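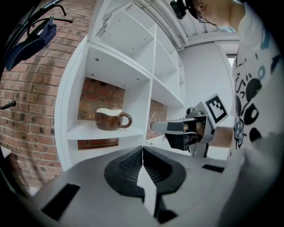 How do I move my old workplace pension into the plan at my new job?

Ask the new plan for a transfer-in form, fill in the part about your old plan, and send it back to the new plan. The two plans deal with each other from there. You do not need to take the money out yourself, and you should avoid doing that.

The steps below use the Cullinane plan as the new plan and the old Karatik staff plan as the one being left. Other plans use different form numbers but work much the same way.

Before you start

Find your last annual statement from the old plan. You need the member number, which is printed under your name, and the date you left. If you worked at both Karatik and Pavolik, you have two member numbers even though the plans share a mailing address. Fill in a separate form for each.

Step 1. Get the form

Cullinane uses Form 232. You can pick it up from the payroll office or print it from the member site. Check that the bottom corner says July or later. Older copies are sent back.

Step 2. Fill in sections A and B

Section A is your own details. Use the name the old plan has on file. If your name has changed, attach a copy of the document that shows the change.

Section B is the old plan. Write the full plan name, the member number, and your start and end dates. Leave the box marked "transfer value" blank. The old plan fills that in.

Leave section C alone. It is for the employer.

Step 3. Sign and send
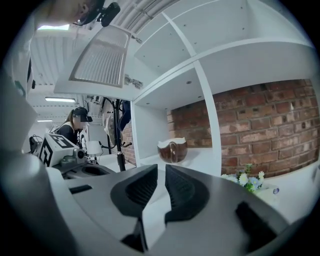 Sign in 2 places, once at the end of section B and once on the release page. The release page lets the old plan share your record. Forms missing the second signature are the most common ones we return.

Keep a copy of everything you send.

Step 4. Wait for the quote

The old plan has 30 days to send a transfer value. Cullinane then writes to you with the amount and the service credit it would buy. Nothing moves until you sign the acceptance slip at the end of that letter.

If the transfer value is under 800 dollars, the old plan may offer a cash payment instead. Ask about the tax before you accept.

If you hear nothing

Call the old plan first and ask whether the release page arrived. Records for people who left Pavolik before the merger are stored at the Trondstead office, and requests for those have to be forwarded by mail.

Page last updated 2020-07-03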